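The Fesance wire basket arrives with no instructions, a confident approach to selling a container. Ours cost 30 dollars and came from the Brostach catalog, where it is filed under "desk solutions" next to a clock. I have been using it for 11 weeks and have developed opinions.

It is a white rectangle of thin wires with an open top. Small things go straight through the gaps, so pens are out, and so is anything you care about finding again. The cure is a flat board in the bottom. A second board laid across the rim gives you a shelf, or at least somewhere to put a mug and regret it.
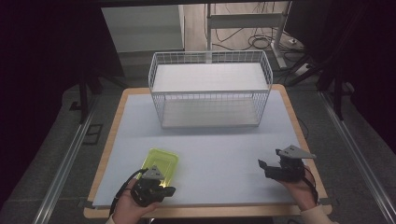
Flundthorpe Workshop Club – Storage and Benches

With a board in the bottom and another across the top, the basket looks almost respectable on the blue-gray table. The little yellow-green plastic trays are from Venter and are better value. They are shallow, the rim is raised, and you can see through them well enough to know which one has the washers.

My complaint is with the top board. It isn't attached to anything, and reaching into the basket means finding a home for it first – usually on top of whatever you were looking for. A hinge would fix this. I wrote to Fesance in November suggesting one and was thanked for my interest in baskets.

Buy it for cables, rags and paperwork. For anything smaller than a fist, get the trays.

Contact the club | © Flundthorpe Workshop Club | Back to top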